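Visit to the Gevton lab, Brustham, May 2024

We got to Brustham a little after lunch and were taken straight to the room where the examples are gathered. Gevton runs its two-arm stations there. An operator guides the arms through a short job by hand, the joint positions and video are saved together, and the mat is set up again for the next try. 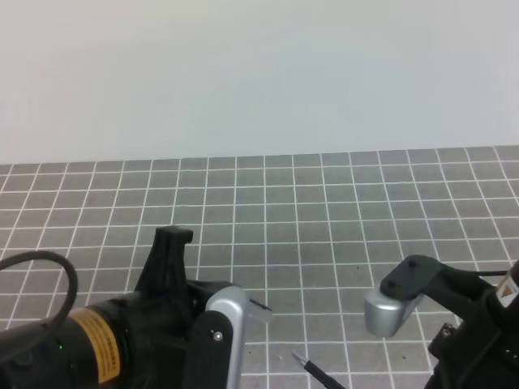

A full shift gives 60 usable examples per station. The set for the current job stood at 2853 when we visited, and 400 of those are held back for testing. Bad tries are kept in a separate folder and labeled.

I asked how they decide when they have enough. They train every week and look at where the model still fails, then record more of that. The Stoltdale site does the same with older arms. We left by the side door and caught the bus back.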